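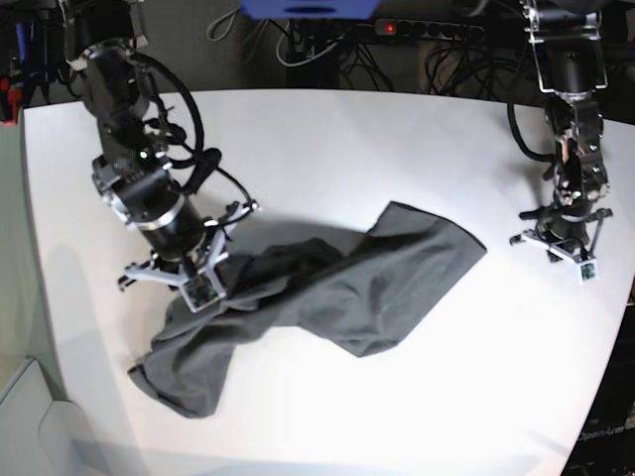

Two-arm bench cell for cloth handling
Prurnex, Clolesholm

Product code: PX 526
Sold by: Prurnex direct, or through Hullell for customers who want finance
Lead time: 6 weeks from deposit

The PX 526 is a complete bench cell for teams working on folding, sorting and laying out fabric. It comes with two arms, two grippers, a camera for each wrist, a table, a control computer and the power and data wiring to join them up. You can also buy the parts separately if you already own a pair of arms. We sell mostly to laundries running trials, college workshops and small development teams, and this page is written to help you work out what to order and what else you will need to pay for.

What is in the standard order

Two arms, left and right, supplied as a matched pair
Two parallel grippers with open-frame fingers
Two wrist camera boards with mounts
White tabletop with rounded front edge
Overhead mounting beam and two uprights
Control computer, without monitor or keyboard
Mains distribution strip with switch
Emergency stop button on a two-metre lead
Cable set and spare ties
Setup guide, printed

Not included: monitor, keyboard, floor fixings, side guards, lighting, and the cloth you intend to work with.

Choosing a table

The standard top is white. Dark towels and T-shirts show up well against it. If most of your stock is white or cream, order the dark grey top instead, or order both and swap them. The top is held by four bolts and two people can change it in a few minutes.

The surface is smooth, and thin fabric slides on it. Some customers like this when they are learning to spread an item out. Others find that a light pillowcase moves away as soon as a finger touches it. We sell a felt overlay for this, and a sample piece is sent with every quotation.

Strong ceiling lights will produce glare on the white top. Look at the room before you order, at the time of day you will be working. A pair of diffused side lights costs much less than moving the cell once it has been fixed down.

Grippers and fingers

The standard fingers are stiff and will pinch a fold or press a piece down flat. They are good for towels, tea cloths, T-shirts and anything of similar weight. For lining fabric and other very thin material, choose the soft-tip fingers. For denim and heavy workwear, tell us what you have and we will advise before taking an order.

Fingers are a wearing part. Allow for one replacement set per arm in the first year if you run the cell daily. They are fitted with a hex key, which is in the box. Please check the gripper zero position after each change; the steps are on page 4 of the setup guide.

Space and services

Allow clear floor on all sides of the table, and more behind it than you think you need. Both arms, both cameras, the computer and the power strip are cabled to the rear, and the wiring takes up a surprising amount of room if it is left to hang. The optional rear tray keeps it off the floor and makes it easier to trace a lead. It can be added later, but fitting it means unplugging everything.

You need two ordinary 13 amp sockets on the same wall. Do not run the cell from an extension reel. No compressed air is needed.

The table and beam weigh 267 kg together when packed and arrive on one pallet. Delivery is to the kerb unless you ask for placement. Tell us about steps, narrow doors and lifts when you request a quotation, as we cannot always arrange a second crew on the day.

Costs to plan for

The price of the cell depends on the arms chosen, so we quote each one. These are the items that customers most often leave out of their first budget:

Placement and levelling
Side guards, if the cell is in a shared room
Side lights
Second tabletop
Spare fingers
Spare wrist camera board (we suggest keeping one)
Rear cable tray
A day of setup and training on site
Your own staff time

Please take the last one seriously. Somebody has to lay cloth out, clear it away and restart a run when an item ends up on the floor. In the first months this is close to a full post. A cell bought without it tends to stand idle.

We advise holding back £2,000 for small extras in the first year, whichever version you buy. If you haven't used it by the end, it will cover the annual service.

Buying arms separately

If you have your own arms, we can supply the frame, table and wiring alone. Send us the flange drawing, the reach and the weight of each arm. The beam is drilled for the arms we stock and for the Nseir adaptor plate, which takes most other small arms. Arms are mounted above the table and reach down to it, so check with your maker that this position is allowed under the warranty.

The two arms need to reach a shared area in the middle of the table. With short arms the spacing can be brought in, though you will lose some working width at the sides.

Warranty and service

Frame and table: five years
Grippers and cables: one year, fingers excluded
Camera boards: one year
Arms: as given by the maker

Service visits are booked from Clolesholm. The yearly visit covers joint checks, cable inspection, camera alignment and a test of the emergency stop. Repairs to arms go back to the maker through us, and we can lend a replacement if one is on the shelf.

Ordering

Ask for a quotation using the form, and give us the room size, the type of fabric and your largest item laid flat. A 30 per cent deposit secures a build place. Orders for delivery before the end of April should allow for the full lead time. Colleges can pay on invoice. Hullell offers terms over two or three years, and the agreement is made with them directly.

Related items
PX felt overlay
PX dark grey tabletop
Soft-tip finger set
Nseir adaptor plate
Rear cable tray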